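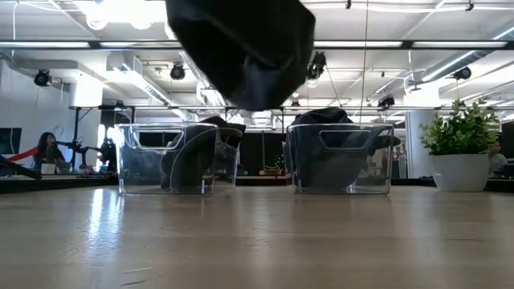 Dark fabric item over the two clear bins, light wood table.

Notebook > Glove testing > Padding and impact

Jul 19, 2022

Repeat of the April drop series on the 16 oz sparring gloves, this time with the foam from Ukusia in place of the old layered stuff. Bent Eskildsen set up the drop rig before lunch and I ran it. Same striker, same height, same flat pad underneath. Logging at 4,000 samples per second.

Got through 36 drops in total, split evenly between the new foam and the old. Left glove only. The right one of the new pair has a seam that sits too close to the knuckle line and I don't want that in the numbers until we know if it matters.

First thing to note: peak force on the new foam is lower on the early drops and then creeps up. By the end of the run it was level with the old padding, maybe a touch over. The old padding starts higher and stays put. So if you only look at the first few hits the new foam wins easily, and that is what the supplier sheet shows. A fighter doing rounds on the bag would be past that point before the first bell.

Left the new glove to rest over lunch and ran 3 more drops afterward, not counted in the total. It had come most of the way back but not all. Need a proper rest test, with longer gaps.

Problem with the rig: the striker was turning slightly on the way down. Bent noticed the mark on the leather was wandering toward the thumb side. We stopped, tightened the collar, and threw out 2 drops and redid them. If anyone looks at the raw files, the bad ones are still in there with an x after the number.

Wrist angle. Villads Sveinbjörnsson wants us to try the drops with the hand form tipped down a little, the way a tired boxer's hand ends up late in a spar. His point is that most of the sore hands at the Pirnanville gym come from shots landing on the top of the head, with the small knuckles taking it. Our flat setup says nothing about that. I agree, but the clamp on the form won't hold an angle as it is. Asked Bent if he can cut a wedge.

Headguard work is on hold. The Flisau shells came with the wrong cheek pads and I have written to them. No reply yet. Villads still wants a glove-on-headguard series before the Rondonuwu amateur card, which I think is tight.

To do
- plot peak force against drop number, both foams on one chart
- rest test, new foam
- wedge for the hand form (Bent)
- unpick the right glove and look at the seam
- check the load cell against the reference weight, last done in April
- chase Flisau about cheek pads

Old pair goes back on the shelf with the tape left on. Please don't spar in them.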